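3.2 Lids, latches and the habit of putting things away

One of the nicest surprises in the Bandthorpe survey was how much people had to say about lids. We had expected the open-ended question to be skipped by most households, and instead we received 691 written replies, many of them running well past the space provided. People wrote about lids that stay up on their own, lids that fall on your knuckles, lids that went missing in a house move and were never replaced. It is a wonderful body of material, and we could only use a small part of it in this section.

Our main interest was in the difference between hinged lids and lift-off lids. With a lift-off lid, the person has to find somewhere to put it down, and in a crowded room that can be a real chore. A hinged lid travels with its box (Figure 4), so the step disappears. Gallegos households, who filled in the same diary in July, described this in almost the same words as those in Bandthorpe - a lovely match, given how different the homes in the two towns are.

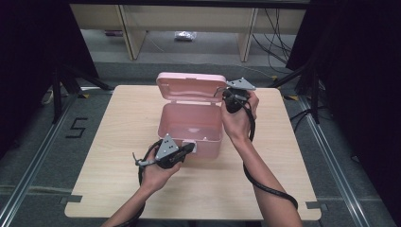

Figure 4. Pink plastic storage box with a hinged lid, shown open on a tabletop.

The diaries let us go a step further. Each household kept a daily note for 11 weeks of which containers were opened, and whether the contents went back in by bedtime. Hinged boxes were opened more often and also refilled more often. The second result is the exciting one! Earlier work in our own Closholm pilot had only looked at opening, and we had assumed that an easy lid would simply lead to more things left out on the floor.

Latches complicate the picture. Several parents told us that a stiff latch was the reason a box of crayons or building bricks stayed shut for days, while others liked a firm click and said their children did too. We coded these comments in 2 passes using the Doltia scheme, first for effort and then for feeling, and the two sets of codes often pulled in opposite directions. Section 3.3 takes up the cases where the same household praised and complained about a single latch.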